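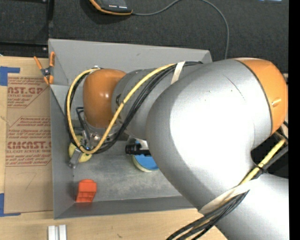
How to clear out a garage shelf in one afternoon

Quick version, I've got 20 minutes before school pickup. Will tidy this up later, maybe.

What you need
Garbage bags, the thick ones
A marker that works (test it first)
Masking tape
Old towels
Three boxes or tubs. Labels: keep, give away, tip

Step 1. Take everything off. All of it. Don't sort while it's still on the shelf, you'll do one end and then go and make a cup of tea. Lay the old towels on the floor and pile it up there.

Step 2. Wipe the shelf. Warm water, bit of dish soap. Spiders live at the back so wear gloves. Let it dry properly before anything goes back, cardboard soaks up damp and goes mouldy.

Step 3. Sort fast. Pick a thing up, choose a tub, next thing. If you haven't used it since last April it probably goes. Exceptions: camping gear, Christmas lights, anything that belongs to your brother.

Step 4. Paint and chemicals. Seperate pile, away from the kids. Never down the drain and not in the ordinary bin either. Check your council's website for drop-off days, ours only does it on certain weekends and you have to book.

Step 5. Screws and odd bits. Jars with lids. Don't sort by size unless you're that sort of person. One for screws, one for nails, one for "other". Done.

Step 6. Put it back. Heavy stuff on the bottom. Things you use every week at waist height. Light and seasonal up top. Tape a label on the front of every tub, big letters, and write on the end as well if it's going in sideways.

Measure before you buy new tubs!! My shelf is 98 cm wide and I bought two that looked fine in the shop and didn't fit next to each other. Had to drive them back.

Step 7. Get the give away tub in the car today. Not by the door. In the car. Mine sat by the door for more than 2 months.

If the shelf wobbles, check the wall bracket before loading it up again. Usually a loose screw. If the plaster's crumbling round it, find the stud and move the bracket across, a longer screw in the same hole wont hold.

Next one is the laundry cupboard, when I get to it.

Kamala Hegde
December 5, 2022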